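Residents > Plindolville House > Meetings > Laundry group

Plindolville House Laundry Group: minutes of the September meeting
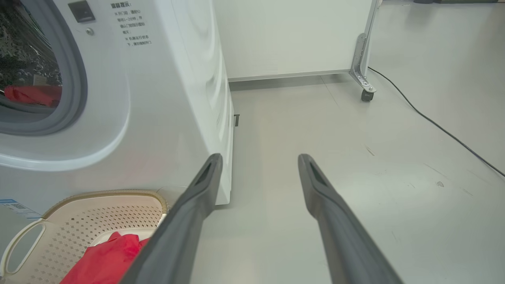
Front-loading washer and basket, laundry room (item 3).

Present: Meenakshi Hegde (chair), Rattana Phromma (minutes), residents of flats 2, 7, 11 and 14
Apologies: flat 9
Meeting opened 18.40

1. Minutes of the previous meeting

Agreed with one correction. Under item 4, "dryer filter" should read "washer drain filter". The dryer filter is cleaned after each load by the user and was not discussed.

2. Running costs

Meenakshi Hegde reported a balance of 1,466 in the laundry account after payment of the Faltska service invoice. The invoice covered one visit, a replacement inlet hose and a new drain filter cap. The old cap had a worn thread and had been weeping on to the floor during the spin.

Flat 11 asked whether the call-out charge applied when a visit was booked together with the yearly service. It does not, provided both are on the same job sheet. Rattana Phromma will ask for this in writing.

The charge per wash stays as it is until the next review.

3. White front loader

3.1 Door and gasket. Grey deposits had been found in the lower fold of the rubber door seal at the last check. The seal is to be wiped round with a dry cloth after the final wash of the evening, with the fold pulled forward. Bleach is not to be used on it. The door is to be left ajar overnight.

3.2 Warning text. The printed warning on the front panel is in Chinese. It includes wording on opening the door and on the running state of the machine. Flat 7 has offered a full translation. Agreed that the English version will go on the wall beside the machine and that nothing will be stuck over the panel itself. The blue-and-white label low on the front is also to be left in place.

3.3 Door lock. Two residents had pulled at the door before the lock released. The lock takes up to 5 minutes to release if the programme has been stopped part way. Users must wait. If the door is still locked after 30 minutes, switch off at the wall and tell Meenakshi Hegde.

3.4 Levelling. Flat 14 reported that the machine moves on fast spin. The feet were adjusted in the summer but the lock nuts may not have been tightened. To be checked with a spirit level, front to back and side to side, drum empty. Faltska to be called only if adjustment fails.

4. Baskets

4.1 Discussion of whether shared baskets should be kept at all. Flat 2 considered that they encourage people to leave washing behind. Flat 11 disagreed. Vote taken: baskets to be kept.

4.2 The cream plastic baskets with small holes in the sides are preferred to solid ones, as damp items get some air. Any further baskets are to be of the same kind, with cut-out handles. Ogundipe stock a suitable one. Purchase limit set at 300 for baskets and shelving together.

4.3 Baskets may stand on the floor in front of the machine during loading and unloading. They are not to be left there afterwards.

4.4 Washing left in the drum may be moved to a basket by the next user once the programme has ended. It is not to be put on top of the machine or into the dryer.

5. Colours

Flat 9 had written to report pink marks on a set of pillowcases. It was not possible to establish which load was the cause. Agreed guidance, to be added to the notice:

- Wash new red or dark items separately for the first few washes, at a low temperature.
- Look inside the drum before loading. Small items tend to stay at the bottom or in the fold of the seal.
- Do not mix red items with whites in a shared basket.
- After a red load, run the short rinse before washing whites.

The group will not pay for dyed items. Flat 2 asked that this be recorded.

6. Detergent

The trial of Clullent powder has ended. Residue was found in the drawer on short programmes and the siphon cap needed cleaning twice. Liquid to be used for short programmes. The remaining powder may be used up on long ones.

7. Any other business

The light switch by the door is loose. Reported to the managing agent, no reply yet.

Flat 14 asked for a later closing time. Deferred, as flat 9 is directly above.

Actions
MH: levelling check; door lock note
RP: written confirmation from Faltska; revised notice; basket order
Flat 7: translation of panel text
Flat 11: clean drawer and siphon cap

Meeting closed 19.35

Filed under: Minutes, Shared laundry, House rules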